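Pruriveck is looking for people who doubt laundry claims for a living, or would like to. The job is part-time, on-site, 18 hours a week, and starts in February.

We are a small consumer testing outfit. Companies say their detergent "restores" cotton or that their softener "locks in" freshness, and we wash a lot of sheets and bath linens to find out if there is anything to it. Usually there isn't much. Sometimes there is, and we print that too, though those reports get fewer readers.

## The job

You would work on our next round of home laundry reports. The first one covers Plisalent, a fabric softener whose makers say it keeps towels fluffy for 50 washes. We have read their paperwork and were not impressed. It doesn't say what the towels were washed with, how hard the water was, or who decided what "fluffy" meant. Maybe the stuff works. We'd like to know before anyone spends money on it.

Most days you will:

- load and run machines by the written plan, with no shortcuts
- weigh loads going in and coming out
- cut, label and store fabric samples
- rate softness and smell without knowing which product was used
- write down what you found in plain words, even when it's dull
- read ad copy and mark every line that can't be checked

The last item takes up more time than people expect. "Up to" is a phrase you will learn to hate.
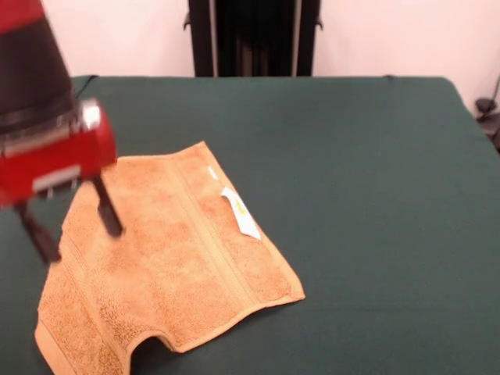
*At the green-covered table.*

## Who we want

You don't need a science degree. We've hired people with them and people without, and we couldn't tell you which group labels a sample bag better. We do need someone who can do the same thing the same way on a slow afternoon as on the first morning, and who will say so when a step got missed. A bad wash can be run again. A bad wash that somebody covered up can sit in our numbers for months.

You should be able to lift a wet load out of a machine and stand for most of a shift. If strong scents give you headaches, please think twice - the smell ratings are not kind. Skin that reacts to detergent is also a problem, even with gloves.

We'd rather you didn't tell us you are passionate about laundry. Tell us about a time you checked something everyone else took as given. It's fine if everyone else was right.
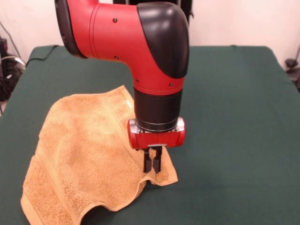
## Pay and hours

Pay is 47 dollars an hour for nobody, so let's be clear: the rate is 16 dollars an hour for the first month and gets reviewed after that. A review is not a promise of a raise. Shifts are mornings or afternoons, and you can pick one and keep it. There is no free snack wall, and we don't call ourselves a family.

People who have worked for a maker of soap, softener or washing machines in the past year can't be considered. That includes Ploris and Cirillo, whose products are on our list for later rounds. Owning a bottle of something is fine.

## How to apply

Send one page about yourself and a short note, half a page at most, on a product claim you don't believe. Say what you would do to test it and what result would change your mind. If nothing would change your mind, pick another claim.

Please leave out cover letters written from a template. Applications close October 2, 2024. We answer everyone, but it can take us a couple of weeks, and the answer may be short.

Those we like will be asked in for a paid trial shift. Wear shoes you don't mind getting wet.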